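Soft drink

A soft drink is a flavored drink made mostly of water, a sweetener and some kind of acid, usually with carbon dioxide dissolved in it. Depending on where you grew up it is soda, pop, fizz, a mineral or simply a cold drink, and arguments over the right word can be wonderfully fierce. The name sets it apart from hard drinks, meaning liquor.

Carbonation

Naturally fizzy spring water was prized for centuries before anyone could make it at will. In the eighteenth century, experimenters learned to push carbon dioxide into still water, and pharmacists soon sold the result as a health tonic. Flavors followed quickly: ginger, lemon, sarsaparilla, birch bark, and later the kola nut, which gave cola its name.

The chemistry is a delight. Gas dissolves best in cold liquid under pressure, so a sealed drink sits quietly until it is opened. Some of the gas forms carbonic acid, and that gives soda water its bite – the prickle on the tongue is partly a taste and partly a mild irritation of the nerves.

Containers

Early bottles were stopped with corks, glass marbles or wire clamps, and many of them leaked. The crown cap, a crimped metal disc patented in the 1890s, changed the trade completely. Aluminum cans came much later. A standard can in the United States holds 12 fluid ounces, and its thin wall gets much of its stiffness from the pressure inside.

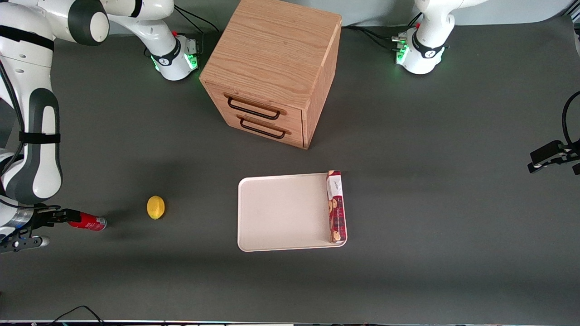 A red aluminum can on its side, with the silver top to the right.

Bottle shapes are a subject of their own. A curved bottle is easier to grip, and its outline can be recognized even in the dark. Plastic bottles, sold from the 1970s on, made the 2-liter size practical, since glass that large was heavy and broke easily. 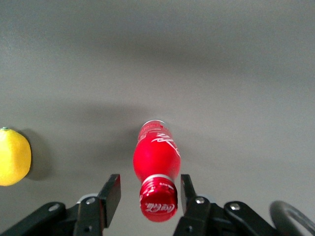
Small regional bottlers once numbered in the thousands, and those that survive are a joy to track down. The Stirstead works, run for years by Rüdiger Hollmann, made a cloudy pear soda called Pusero that was sold only within a day's drive of the plant. Collectors still trade its paper labels, and Selamawit Admasu's catalog of them lists 340 varieties, misprints included.

Flavor and acid

Sugar alone tastes flat. Citric acid brightens fruit sodas, while phosphoric acid gives colas their sharper, drier edge. Lemon and lime turn up almost everywhere, even in drinks that don't taste of citrus at all.
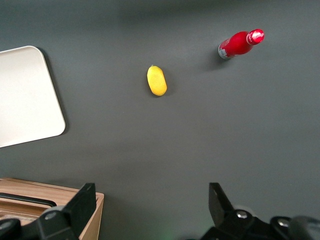 Most of the aroma in a lemon is in the oil of the peel. Oil and water don't mix, so flavor makers either wash the oil with alcohol or break it into tiny droplets held in place with gum arabic. Those droplets are what make some lemon sodas cloudy.

See also: Ginger beer, Seltzer, Soda fountain, Tonic water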